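Notebook — handheld gripper pair, Hallton bench
6/12/21

Left unit dropping out of tracking again. Same symptom as in August: pose is fine for the first part of a take, then jumps when the wrist rolls outward. Right unit clean on the same takes, so not the room and not the base calibration.

Checked in this order:

Marker cube, left. Pulled it off the base and looked at the seating face. One corner of the cube was sitting proud of the mount, enough to feel with a fingernail. There was a burr on the mount side. Filed it flat, wiped it, refitted with 2 new screws. Old screws had no threadlocker on them. Put a drop of the Pasach blue on each and marked the heads with paint pen so we can see if they turn.

Cube faces. No scratches on the printed patterns. Wiped with a dry cloth only. Do not use the solvent wipes on these, the black goes gray and the detector starts losing the edges. The spare cube in the drawer was ruined that way.

Finger pads. Left pad lifting at the tip. Peeled, cleaned off the old adhesive, replaced from the Plilton bag. There are 6 pads left in the bag, reorder before the next block of recordings. Right pad OK, left alone.

Jaw travel. Left was reading slightly open with the fingers fully closed. Re-zeroed in the Kudo tool, closed and opened by hand, reads zero at the stop now. Right did not need it. Saved both offsets to the shared folder, old file kept with the date on the end.

Cables. Left cable was tight with the arm at full reach and was pulling on the connector at the base. I think this is what loosened the cube in the first place, but can't prove it. Gave it more slack and moved the tie back from the connector. Cable should leave the side of the gripper in a loose bend. If it goes straight, stop and re-route.

Power-up: both lights green. After that the standing check, both grippers held out in front, arms apart, fingers pointing away from the body, cubes clear of each other and of the sleeves. 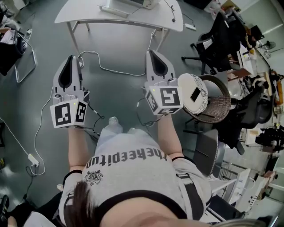
Then slow wrist rolls, left first, out and back, then both together. 2 full passes, no jumps on either side. Logged under the Hallton folder with the new offsets.

Still open:
Right mount not inspected for the same burr. Same batch, so probably has it.
Check paint marks on the left screws after the next long session.
Strain relief is still a zip tie. Needs a proper printed clip, drawing is half done.
Pads, see above.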